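创业比赛的商业计划书要求写“三年财务预测”，可我们连三个月的账都没有，怎么填？

Dalia Laur 发表于 创业互助 > 比赛与路演
标签：商业计划书 初赛 财务预测 评委

各位好，潜水很久，第一次发帖，写得长，先道个歉。

我和合伙人 Nahuel Orellana 做了一个小项目，叫 Skakamo，给小区门口的文具店、打印店、裁缝铺做代收代记的服务：店主把当天的进货单和欠账条交给我们，我们整理成一页纸，第二天早上送回去。听起来很土，确实很土，Nahuel 的妈妈听完以后问我们是不是在当会计的学徒。

二月份开始试的，中间停了一阵，真正收到钱的日子加起来不到三个月。现在有2家店在付费，另外有几家在“考虑”，考虑的意思大家都懂。

上个月报了 Hilell 创业赛的初赛，材料清单发下来，第四项是“未来三年财务预测（分季度）”，附一张表格，格子多得像围棋盘。里面有一栏叫“客户获取成本”，我们至今的客户获取成本是在其中一家店里买了一堆用不上的文件袋。还有一栏叫“市场总规模”，Nahuel 坚持写全国所有小店的数量乘以月费，再乘十二，得出来的数字我念出声的时候自己都笑了。

我的问题有几个，混在一起说：

一、没有历史数据的项目，这张表到底怎么填才不算骗人，又不至于第一轮就被刷下去？

二、市场总规模要不要写那个大得吓人的数？Nahuel 说别的队都写，我们不写显得没志气。

三、赛制说初赛入围以后有导师辅导，辅导之后计划书还能改吗？如果能改，我是不是可以先随便填一版？

四、报名表问“团队核心优势”，我们两个人，一个学历史，一个学过半年烘焙。这个怎么写，恳请指点。

初赛截止前还有一点时间，但是不多。先谢谢各位。

补充：有人私信问是不是一定要公司注册完才能报，赛事通知里写的是初赛不要求，决赛前要有。我只是转述，以你们自己收到的通知为准。

Chin-lung Yeh 的回复（被提问者采纳）

我参加过两届地方上的创业赛，一届初赛就回家了，一届进了决赛没拿奖，后来又被拉去给 Cilport 孵化器的学员赛看过初审材料。所以下面的话一半是挨过的打，一半是打过别人。

先说三年预测。看材料的人都知道你第三年的数是编的，你也知道他知道，大家保持礼貌就好。他真正会看的是假设那一页，表格本身翻得很快。所以顺序要反过来：先写假设，再填数。

拿你们来说，我会这样写：

现有付费店2家，每家每月收多少，连续付了几个月，中间有没有断过。断过就写断过。

一个人一天最多能整理几家店的单子。这个数你们心里应该有，没有的话这周掐着表做一次。它决定了你们什么时候必须再请一个人，而请人的那个季度，利润一定会掉下去。很多计划书的曲线从头到尾往上走，连请人都不带拐弯的，初审看到这种一般会叹口气。

新店从哪里来，谈几家能成一家。你说有几家在“考虑”，那就老老实实写谈了几家、付了几家，分母小没关系。

文件袋的钱要算进客户获取成本，我没有在开玩笑。凡是为了让店主跟你说话而花掉的钱，都算。你们跑店花的时间也算，按你们愿意给自己开的工资折进去。折完可能会难过一阵。

第一年按月填，第二年按季度，第三年如果表格允许，合成一格。不允许就按季度平摊，并在备注里写明是平摊的。做三个版本（保守、中间、乐观）没有必要，我见过的三个版本基本上是同一张表乘了三个系数，做的人费劲，看的人也费劲。

再说市场总规模。Nahuel 那个算法请收起来。从下往上算：你们两个人骑车能到的范围里有多少家这类店，去数。我当年那届比赛里有一支做菜市场配送的队，他们把自己那个区的摊位一个一个走了一遍，得出216个，写在计划书第一页。同组另一支队写的是千亿市场。最后评委拿着前面那支队的材料问了二十分钟，后面那支队只被问了一句“这个数从哪儿来的”，答曰网上。

数的时候顺便记一下这些店现在怎么记账。是本子、手机、墙上的粉笔，还是老板娘的脑子。你们真正的对手大概是老板娘的脑子，这一条写进“竞争分析”，比抄一排软件公司的名字管用。

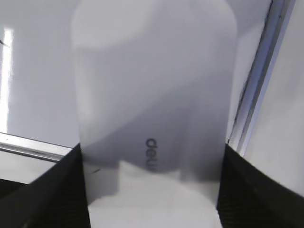 半透明磨砂塑料，竖排小字 deli

接着说导师辅导。能不能改，看赛事规程里有没有“以初赛提交版本为准”这类话，没有就写邮件去问组委会，邮件留着。至于先随便填一版，我劝你别。导师分配的时候看的就是你交上来的这一版，随便填的队，分到的导师第一次见面要花掉整个小时问“你们到底是做什么的”。那一个小时很贵，你们又没有几个小时。

团队优势这一栏，学历史和学烘焙都可以写，写成一句话就行，别硬拗成“跨学科复合型团队”。重点放在你们已经做过的事：从二月到现在，谁去跑的店，谁整理的单子，出过什么错，后来怎么改的。评委很少看到有人主动写出过什么错，会多看两眼。

最后是路演，如果进了的话。五分钟的稿子按四分钟准备。第一页放一张店主真正交给你们的欠账条（名字遮掉，先征得店主同意），第二页放你们第二天早上送回去的那页纸。两页翻完，台下就知道你们在做什么了，公司愿景可以往后挪，挪到没有时间讲也不要紧。

表格里其他栏目没提到的，照字面填就是。有拿不准的贴上来，我晚上会看。

Noel Padilla 的回复

楼上说得太细了，我说个快的。

直接去找往届获奖的计划书，照着结构改。我们队当年就是这么干的，模板是花钱买的，封面很好看，里面的财务表自带公式，填一个增长率，后面十二个季度自动出来，漂亮得我都想投自己。

结果嘛，初赛过了，复赛评委问我们第七个季度的收入为什么突然翻倍，我们三个人互相看了一眼，才发现那一格是原来模板里别人家开分店的季度，忘了删。

所以建议是：可以用模板，但是要删干净。

另外市场规模我觉得还是写大一点好，人总要有梦想。

Arūnas Siliņa 的回复

只补充钱的部分，因为上面都没提。

一，看清楚奖金怎么发。我参加的 Gasser 杯，入围奖写的是2,000元，实际是报销制，先花再拿票来报，而且只报印刷、差旅和注册费用。我们队把钱先花在请大家吃饭上了，庆祝入围，一分没报成。

二，看清楚有没有“获奖项目须入驻”之类的条款。入驻本身未必是坏事，工位便宜，还有免费打印。但是你们的客户都在小区门口，园区如果在城市另一头，每天来回的时间要写进你那张成本表里。

三，两个人的股份趁现在写在纸上，签字。别等进了决赛再谈，那时候两个人都觉得自己功劳比较大。

对 Noel 那条的市场规模建议持保留意见。

提问者 Dalia Laur 的跟进

谢谢各位，昨天和 Nahuel 真的出去数店了，数到一半下雨，躲进一家裁缝铺，老板娘听我们讲完，问能不能先帮她看看布料供应商的对账单。算不算谈成，还不知道，先记进分母里。

千亿那一行已经删了，Nahuel 情绪稳定，只是要求在封面上保留“引领”两个字，我们还在谈。

Chin-lung，掐表的结果比我想的难看很多，一个人一天撑死做几家而已，而且字迹潦草的那家一家顶三家。请问潦草这种事，在假设里写成什么比较体面？

Chin-lung Yeh 的跟帖

写“单据标准化程度较低，处理时间较长”。然后给那家店送一支好写一点的笔，钱记到客户维护成本里。

对账单先别免费做太多，做一次，第二次报价。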